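How to Put On a Children's Party Tea Without Wearing Yourself Out

I have been doing party teas for my own children, and then for other people's, for longer than I care to add up, and I still get the same flutter in my stomach the night before. Most of it comes from trying to do too much. So this is the way I go about it now, written down at last because my neighbour Bienvenido Bautista asked me for it twice and I kept sending him off with half an answer.

Start with the guest list

Do this before you buy so much as a paper cup. Write down every child who is coming, then every grown-up who is likely to stay, and put a little mark beside anyone with an allergy or something they don't eat. Ring the parents if you aren't sure. I used to leave it to a line on the invitation, and half of them never read that far down (I don't read that far down myself, so I can't grumble).

Keep the list on the fridge. You'll be adding to it right up to the morning, brothers and sisters especially.

Decide how long it will last

For children under seven I would never go past 2 hours, and the tea should come a little after the halfway mark. Too early and they aren't hungry, too late and they are in tears. If you are having games, put the noisiest one straight before the food and a quiet one after it.

Dress the table first thing

Lay your cloth in the morning, before the kitchen gets busy. A wipe-clean one is worth having, as squash finds its way through paper in no time at all. If it has been folded up in a packet, shake it out the evening before and hang it over a door, and most of the creases will drop out by themselves. On a round table, let it hang evenly and tuck the extra under with a bit of tape, so that small people can't pull the lot into their laps. I have seen it done, and there was jelly involved.

I like a cloth with a cheerful pattern and then hardly any other decoration. Balloons printed on the cloth can't burst, for one thing.

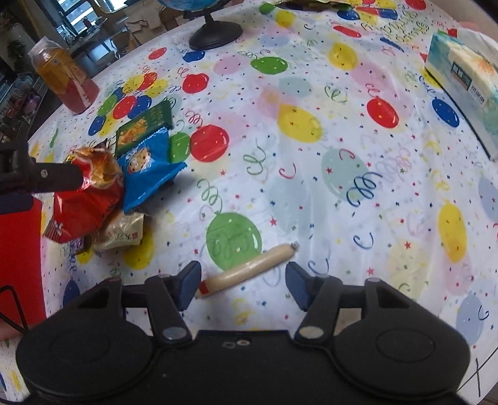
A sausage on the balloon cloth, with the packet snacks off to the side.

Sort the food into things that can wait and things that can't

Anything in a sealed packet can go out as early as you like, provided it doesn't need the fridge. Do look at the label, particularly on sausages and cheesy things, for some want keeping cold and others don't. Sandwiches come next, cut small and kept under a clean damp tea towel until the last few minutes. Hot food comes last of all, and I'd stick to one hot dish. Sausage rolls are the usual one in our house, though my friend Ruairí Brennan swears by little jacket potatoes and I must say his always go.

As for how much, think of what your own child eats at a normal tea and make rather less than that for each guest. They are far too excited to sit and eat properly. The grown-ups will clear whatever is left, they always do.

Pile the packets in the middle

I used to set out a careful little plate at every place, and it took me most of the morning. These days the packets go in a heap in the centre where everyone can reach, and the children choose. It looks generous even when it isn't, and unopened ones go back in the cupboard afterwards. Keep anything with nuts in it right off the table if you have a mark on your list - and if you aren't certain about a packet, leave it out.
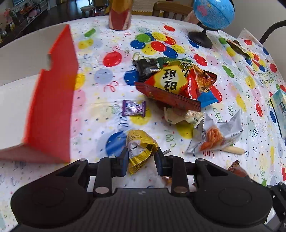 Snack packages in the centre of the table, and a bit of red cardboard at the left.

With the very little ones, open the wrappers for them and cut up anything round, sausages and grapes included, lengthways and then across. Have them sitting down while they eat, however much they want to be off.

Drinks

One jug of water and one of weak squash, and fill the cups only halfway. Put a cloth within reach of your chair. You will want it.

The cake

Bring it out once the savoury things have been picked over. Have the candles already in, the matches in your pocket and the knife on a high shelf. I don't cut the whole thing at the table any more. I let them blow and sing, then take it back to the kitchen and wrap the slices in napkins to go home with them, and in the meantime somebody can start the quiet game.

Clearing up

Take off the unopened packets first, then the plates, and then gather the cloth up by its edges with the crumbs inside and give it a good shake out of the back door. Wipe it over with warm soapy water and let it dry flat before you fold it away. Mine is on its fourth birthday and has another one coming in June.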